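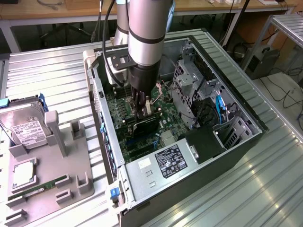 Praretti Refurbished Desktop Tower

Condition: used, cleaned, tested
Price: $105
In stock: 20
Item no. PR-66

Nobody ever fell in love with an office tower, and we don't expect you to start now. It is a gray metal case with a computer in it. It sat under a desk at an accounting firm, did payroll and put up with being kicked. Now it wants a second job, and it isn't picky.

What you get

A full-size tower with a green motherboard, a separate graphics card and a proper row of memory slots. There are spare expansion slots in a cheerful blue, for the sound card you've been saving in a drawer. The power supply is a standard silver box with its rating label still on and readable, so check it before you buy a bigger graphics card. People don't, and then they write to us.

The drive cage is perforated gray metal. Light blue plastic clips run down one wall and there's a blue latch at the corner. The general idea in this family of cases is that blue means you're allowed to touch it. Light blue SATA cable included.

What you don't get

Keyboard, mouse, monitor, speakers, or the original box. No operating system either, unless you add one at checkout. Wi-Fi is not built in. The outside has scuffs, and we price for scuffs.

Opening it up

Shut down, unplug, and lay the tower on its side on something flat. A bed is not flat. Touch bare metal on the case before you touch the board. Memory goes in one way only. If it won't seat, turn it around and try again before reaching for the other kind of force.

Shipping and returns

Each tower goes out double-boxed from our Dadmont warehouse. You have 42 days to send it back if it doesn't work, and we pay the postage. If it works and you just don't like the look of it, you pay.

From buyers

"Runs my label printer and nothing else. Very happy." - Mirjam Marti

"Heavier than I expected. Put it on the floor and there it will stay." - Kastriot Janevski

"Fan is a bit loud when it starts up, then it settles down. Added memory myself with no trouble." - Yulan Jiang

Parts questions go to Brenda Echeverría at the Dadmont counter. Have the item number ready.

Page updated 15/10/2018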